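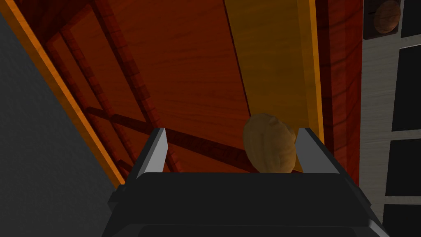

Do I need to set up both grippers before I compare them?
Set up one, run it, then swap in the other with the same controller settings.

Section 4: Trying out the grippers in Tekstead

1. Open your project and load the Grillitz gripper first. I always start there (it's the one I know!), with the finger opening at 65.

2. Set the step limit to 4,000 and save.
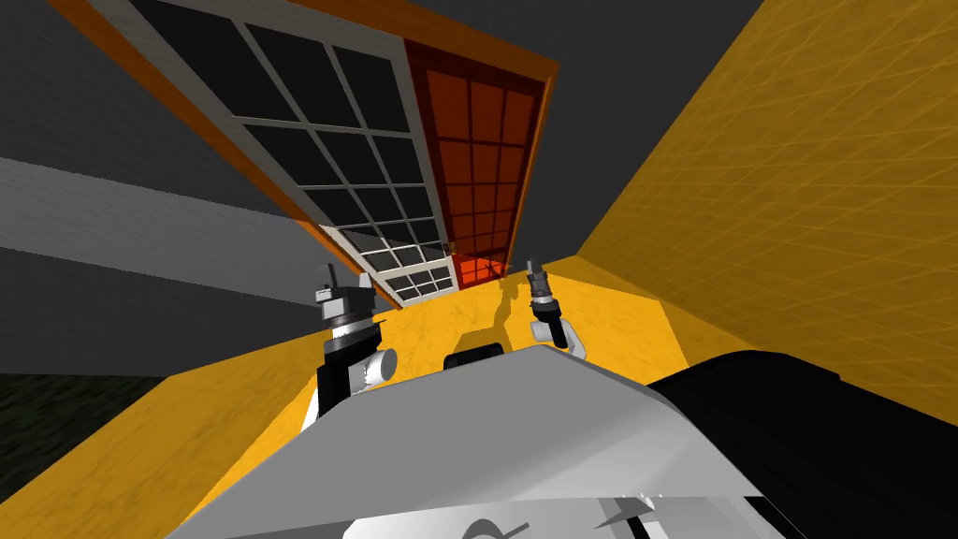 3. Switch to the Kuusisto gripper and leave everything else alone. I bumped the grip force once between runs and had to throw out 11 of them, so hands off that slider!

Note: Pranab Wanigasekara sent me his controller file in January, and it loads fine in either setup.
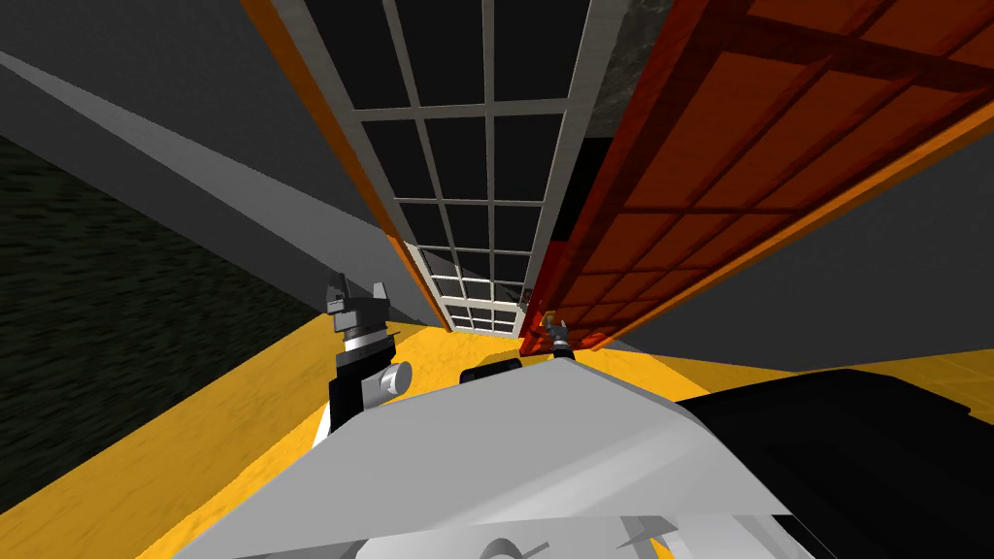 4. Pick a view before you hit Run. I like the one from the robot's body, looking out past both grippers, but watch your sizes in it. The right gripper looks much smaller than the left because it's farther away, so don't judge finger length from there. Use the wrist view for that.

Caution: save before you change views. Tekstead drops unsaved settings.
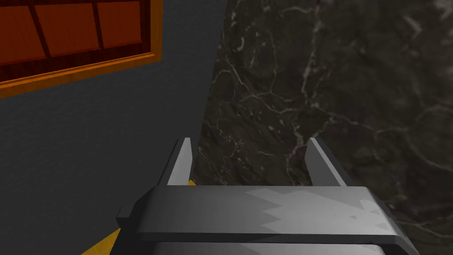 5. Open the fingers all the way, reset, and run the whole thing again under a new name. Mine is "run 43 wide" and I can still find it, which is more than I can say for the early ones.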